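Search notebook entries Go
3 min read

May, booth corner, afternoon

Clear-up of the round table before the Flarnari group gets the room. Same rule as last time: small things first, cloth folded, bags stay on the sofa until the table is done. Started at 3 and gave it 25 minutes.

Went by type. Paper and cards in one pile, boxes in a second. Sticker sheet goes flat into the Kurkar folder, it creases if it ends up in a pouch. Wallet to the front desk if it is still there at closing.
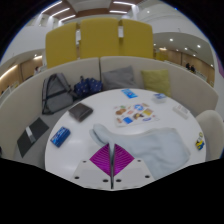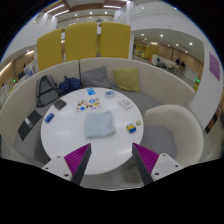

Photos: Trustness workshop notebook

Pale blue cloth on the white table in both, with the sticker sheet, the small blue card and the dark gray wallet. The cloth is crumpled in the first and folded in the second. Folded is better, it frees up the front of the table for sorting.

Gray and yellow-green cushions in the second one stay with the booth. They are on the Van Dijk list and should not go in the store room again.

To do:
- lidded tub for the little things, about 600 ml
- labels for the boxes, 8 left on the roll
- ask whether the tub armchair belongs at this table or by the window
- wipe the table top, check the seat gap for cards

Store room key is back on its hook.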